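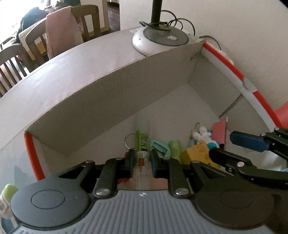
Newsroom > Press releases > Detention and policing

Search this site Enter keyword Go

2 min read

Legal group calls for release of Titeo curfew detainees

Plustlow, March 4, 2026 - The Achterberg Legal Centre has called on the interior ministry to release or charge 207 people held since the night curfew in Titeo district was extended. Most were stopped at the river checkpoint or taken from their homes during searches by the army and the border police.

The Centre has gathered statements from 223 residents, among them relatives of detainees, shopkeepers and two ambulance drivers. According to these statements, many of those held were on their way home from the late shift at the Kakico grain depot and were carrying work permits. Soldiers took the permits and did not give receipts.

Families say they were not told where their relatives had been taken. Lawyers working with the Centre asked for a list of names and places of detention. The ministry's reply named the barracks at Plustlow but gave no list, and said that enquiries should go to the military prosecutor.

"People are being held for being on a road after dark," said Refilwe Ngcobo, director of the Achterberg Legal Centre. "If there is evidence against any of them, it should be put before a judge. If there is none, they should go home."

Three of the detainees are under 16. The Centre has asked for them to be moved out of the barracks at once and for their parents to be allowed to visit. 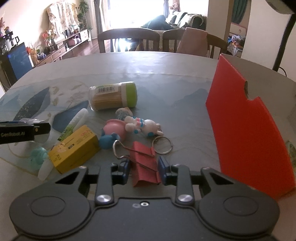 The curfew was first declared in August after a patrol vehicle was fired on near the depot. It was due to end after two weeks but has been renewed several times by military order, without a vote in the district council. Some 420 households in the eastern part of Titeo now have to apply for a pass to travel to the clinic at night.

Delphine Nguyen-Tran, the Centre's head of casework, said applications for passes were often left unanswered. "We have clients who applied before Christmas and have heard nothing," she said. "One of them needs dialysis."

The Centre is asking the ministry to publish the names of all those detained, allow lawyers into the Plustlow barracks, and return the permits - or issue new ones - so that people can go back to work. It has also filed a petition with the regional court against the latest renewal of the curfew order. A hearing date has not been set.

Interviews with Refilwe Ngcobo and Delphine Nguyen-Tran can be arranged through the Centre's press desk. Copies of the petition are available on request.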